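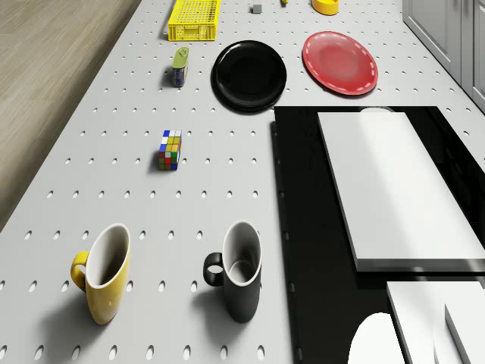

A yellow crate on a perforated white tabletop, with a small gray cube to its right.

The Slowest Game in Drondanley

By Theda Stüber

The Drondanley shuffleboard league meets on Wednesday nights at the back of the Fasum, a bar that used to sell carpet and still has the acoustics for it. You can hear a man exhale in there. During the league final in February I heard several.

I joined because my doctor wanted me to take up something with a little movement in it. I don't think she meant a sport in which the equipment does the traveling and the player stands with one hand on the rail, looking hurt. But I bought the league shirt, which comes in one shade of brown, and I have worn it to two family dinners.

Table shuffleboard takes five minutes to learn. You slide a weight down a long waxed board, and you want it to stop close to the far end without falling off. Then somebody who works in insurance slides theirs into yours, and you say "nice shot" in a voice you have been practicing in the car.

The league has seven teams this year. One of them, the Hido Street Irregulars, has won the title more often than the rest of us put together, mainly thanks to Merja Rantala, a retired piano tuner. She throws with her left hand and looks at something else while she does it. I asked her for advice once and she told me to trim my thumbnail. I trimmed it, and lost by eleven.

"People come in thinking it's a bar game," Wayne Pelletier told me. Wayne runs the schedule and has strong feelings about wax. "Then they see the rulebook."

The rulebook is 177 pages. A good part of it concerns sleeves.

Wayne puts down the wax before each match – a fine yellow powder he shakes out with the wrist action of a man salting a very long steak – and then nobody may lean on the board, set a glass on it or sneeze in its direction. Perihan Işık was penalized last season for a sneeze. She appealed on the grounds that it had been aimed at the floor, and the appeal ran longer than the match. She got her point back and now plays with a handkerchief tucked in her cuff, which led to a new section under sleeves.

I had been told the final would be loud. More than forty people squeezed in along the walls, and for most of the evening they made the noise of a waiting room. The Irregulars were up by two going into the last frame. Benedito Macedo, throwing for the other side, had one weight left and needed it to hang over the edge. He wiped his hand on his shirt. He walked to the bar, drank half a glass of water and came back. Somebody's phone buzzed and its owner sat on it.

The weight went down the board at the pace of a person looking for their seat in a theater. It slowed, and kept slowing, and dropped into the gutter with a small thud.

Merja was already putting her coat on.

Sign-ups for the summer league are on a clipboard next to the register. Ask for Javier's if you want the slower board.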